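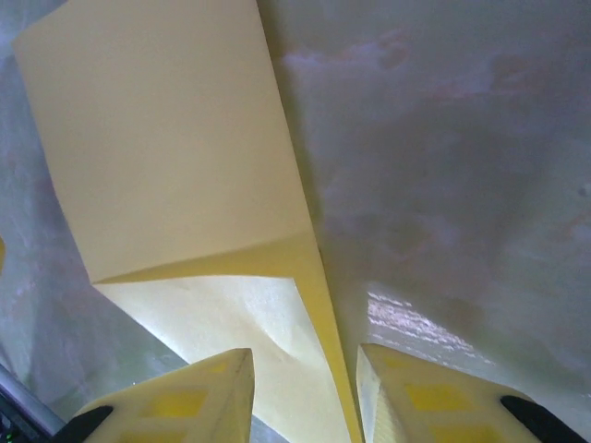
Cream paper with a crease across it.

Home | Reviews | Paper | Print | Books | About

Review: Prestent letterpress starter kit

By Buppha Sombatkul

I bought the Prestent kit in February to make place cards and a small run of announcements for my sister's shop. I have printed with it most weekends, so I think I can say what it does well and what it doesn't.

The kit comes in one flat box. Inside are the press, a clear base with a printed grid, two tubes of oil-based ink, a brayer, a set of gauge pins and 23 sheets of cotton paper cut to postcard size. The manual is eight pages long and covers inking and packing but says almost nothing about cleanup. Use vegetable oil first, then a little mineral spirits on a rag.

Setup took me an evening. The rollers were uneven out of the box and the left side of every card printed faint. A strip of tape under the low end fixed it. The maker, Liyanage, told me by email that this is a known problem and that a shim will be packed with later kits.

Once it was level, the results were good. Type down to 8 point held its shape, and solid areas came out even if I ran the brayer over the plate twice. The impression is shallow compared with a full-size platen press, but you can feel it with a thumb, and on soft paper it looks right. 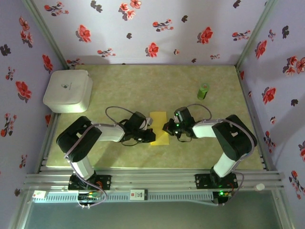 Two arms over the table, lavender floral walls behind.

The paper in the box is the best part. It takes ink cleanly and folds without cracking if you score it first. I ran out quickly and ordered the Tasorgate Cream, which is slightly thinner and much cheaper. It printed nearly as well. I also tried the Jekstead recycled card and would not use it again — it sheds fibers onto the plate and you spend the evening picking them off.

Plates are the real cost. The kit includes one sample alphabet plate and a border. Anything custom has to be ordered, and my first one took 14 days to arrive. Plan for that if you have a wedding or an opening date to meet.

I printed 76 cards in my longest session and my arm was sore the next day. For bigger runs I would pay a shop.

Good: crisp small type, excellent paper, easy to store.
Not so good: uneven rollers, thin manual, slow plates.

I would buy it again for short runs of cards and invitations. If you mostly want posters, the bed is too small, so look at a proofing press instead.

Contact | Copyright Buppha Sombatkul | Back to top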